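Re: [practice-wg] Draft 3, section on contact with doors and drawers

List: practice-wg
Date: May 2025
Subject: Re: [practice-wg] Draft 3, section on contact with doors and drawers

Thanks for the comments on the door section. I have gone through them against the draft and answered in line where I could. The longer points are at the bottom. Please reply to this message and not to the March thread, which has become hard to follow.

> I have read the draft twice and I am broadly happy with it, but
> I have trouble with the section on doors. It says that a simulated
> trial "shall be reported with sufficient detail to allow repetition".
> That could mean anything. At Clomura we took it to mean the seed
> and the asset list. The Plesivville group took it to mean the whole
> configuration, and sent us an archive we could not open.

Agreed. "Sufficient detail" goes. I propose a fixed list in its place:

- the simulator and its version
- the physics time step
- the friction values used for the hand and for the door
- the hinge model, including damping and any closing force
- the joint limits of the door
- the start pose of the arm and of the door
- the random seed, where there is one

Anything else can go in an annex. If a group wants to share a full configuration archive they are welcome to, but it would not count as the report. The report has to be readable by someone who does not have the software installed.

> Second, the number of trials. The draft asks for 3000 per door type.
> We have 2268 for wardrobe doors and no budget to run more before the
> deadline. Are we supposed to throw these away?

No. The figure of 3000 was carried over from the Prutura guidance, where it applied to a full set of furniture and not to one type of door. I think we copied it across without looking at the wording. My suggestion is that we drop the fixed total and require at least 400 trials for each combination of door type and grasp type, with the actual number stated next to every success rate. Your 2268 would then be fine as long as no combination falls under 400. If one does, report it separately and say so.

I would also like to forbid pooling of door types in the headline figure. A cabinet door and a drawer front fail in different ways and a single percentage hides that.

> Third, what is a success? We counted a door as open when the hinge
> passed the target angle. Others count it only if the hand is still
> in contact at the end. Our figures look better than theirs and I do
> not think our controller is better.

This is the point I care most about, so I will take some space over it.

The draft has one definition of success and it is the hinge angle. That is easy to log and easy to check, and I would keep it as the main measure. What it leaves out is how the door got there. A controller can knock a door with the elbow, let it swing, and pass. It can also drive a finger through the inner face of the door by a few millimetres, because the contact solver allows it, and pass as well. On a real cabinet the first would mark the paint and the second cannot happen.

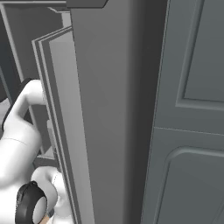

For this reason I want three more values logged for each trial, and reported as a table beside the success rate. The first is the largest penetration depth between any part of the robot and the furniture. The second is the highest contact force on any link that is not the hand. The third is the door's angular speed when it reaches the target angle. None of these is hard to get out of the simulators that people on this list use, and they can be written out at the end of the trial if logging at every step is too heavy.

I am not proposing pass or fail limits for them yet. We do not have enough results from different groups to set limits that would hold up, and a badly chosen limit tends to stay in a document for years. The table is enough for this version. Whether the hand is still in contact at the end can be a yes/no column in the same table, which should settle the difference you describe without anyone having to recount old results.

> Fourth, a small one. The draft says that test furniture "should be
> representative of domestic use". Ours all comes from the same asset
> pack and the doors are all the same thickness.

I would leave the sentence in but add a requirement to state where the models came from and which dimensions were varied. If nothing was varied, the report says that nothing was varied. Door width, door thickness and hinge side matter most. Colour and surface texture matter only if the controller uses camera input, and in that case they have to be listed as well.

Handles need their own line. Several groups open a door from a handle, and others start with the door ajar and push from the inner face. Both are useful tests but they are different tasks. I have written them up as Task A (closed door, handle) and Task B (door ajar, any surface). A report has to say which one was used, and for Task B it has to give the opening angle at the start. If the angle was drawn at random, give the range.

> Last, does any of this apply to the real arm, or only to simulation?

Only to simulation. Trials on hardware are covered by the section that the Hsu lab is drafting, and that text will deal with guarding, stop functions and who may stand in the work area. I do not want the two to overlap. There is one link between them: a simulated result may not be quoted as evidence that a motion is safe to run near people. The current draft says "should not". I would like it to be "shall not", and unless somebody objects I will change it.

Two points on the wording in general. We have been using "shall", "should" and "must" as if they meant the same thing. In the next draft "shall" is a requirement, "should" is a recommendation, and "must" is not used at all. Please check your own paragraphs for this before sending them to me. Also, "gripper", "hand" and "end effector" all appear in the door section. I will use "hand" throughout, with a definition at the front that covers the rest.

On file formats, the archive that would not open was my fault as much as anyone's, as I had told Plesivville that any format would do. The new text asks for plain comma-separated files for the results and a plain text file for the list of settings. One row per trial, with failed trials included. Trials stopped by a software fault stay in the file too, marked as such, and are left out of the success rate. The number left out has to be stated.

What I need from the list:

1. Objections to the limit of 400 trials per combination, with a reason.
2. Yes or no on the three extra values.
3. Any simulator in use here that cannot report penetration depth. I believe there are none, but I have only checked the ones we run ourselves.
4. A better name than "Task B", if anyone has one.

I will hold the draft open for two weeks and then send out the revised door section on its own, so that people do not have to read the whole document again. The drawer section will follow the same layout, with travel in place of angle. Sliding doors are still missing and I have no text for them. If your group has tested any, please send me whatever you have, even rough notes.

--
Editor, door and drawer sections
practice-wg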